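From: Mogens Bjarnason
To: Didbridge live music list
Date: 12 April 2026
Subject: Re: [didbridge-live] Flakska at the Bisgaard - anyone else go?

Wulan Santoso wrote:
> Still buzzing from Flakska last night. Best thing I've seen
> at the Bisgaard in years, and I've seen plenty there. The new
> songs are a huge step up and the sound was perfect from where
> I stood. Ritu says the whole back half of the set is going on
> the record. If you skipped it you missed the show of the
> spring. Support was good too, didn't catch the name.

Wulan, I was there and I'm not sure we heard the same band.

The support was Liltton, by the way. Two guitars, a drummer who plays with brushes, and Eyvindur Vigfúsdóttir singing. They got half an hour and used it well. The slow one near the end, with the long held note over just the floor tom, was the one time all night the bar went quiet. I'd have paid the 13 dollars for that alone, which is lucky, as I came close to having to.

Now Flakska. I liked the first record a lot. I own it twice. What I can't work out is why a four-piece that used to write three-minute songs has decided everything needs a three-minute intro. Svend Bundgaard is a fine guitarist, but he spent most of "Harbor Lights" looking at his pedals, and when the chorus finally came the vocal was so far down I only knew it was the chorus from the lights going orange. Perfect sound where you stood? I was by the desk, where it's supposed to be good, and the bass swallowed everything below the cymbals.
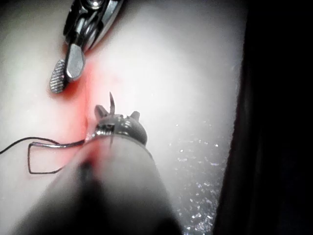 Two surgical instruments over a pale surface, one with its jaws slightly open

As for the new songs being a step up, I counted 3 that had an ending. The others stopped. The one with the spoken part might turn into something if they cut the spoken part. I did like the fast one they opened with, and the harmonies on it were as tight as they've ever been, so I know they can still do it when they feel like it.

I'd also be careful about "the whole back half is going on the record." Ritu Bhatt told this list the same thing after the last tour, and what we got was a single and a remix of the single. I'll believe in an album when I'm holding one.

And the crowd. Someone near the coat check was telling people it was sold out. The Bisgaard holds 1000 with the balcony open, and the balcony was roped off. Downstairs was comfortable, I could get to the bar and back during one of those intros. Nothing wrong with that, but let's not start calling it a legendary night before the floor's been mopped.

I don't want to be the sour one every time, and I'll go see them again if they play somewhere smaller. They were great in that 50-seat room behind the record store, where Svend had space for two pedals at the most. Does anyone know if that place is still doing shows?

Also, did anybody get the Liltton set list, or know if they had anything for sale? The merch table was all Flakska shirts by the time I got over there.

Mogens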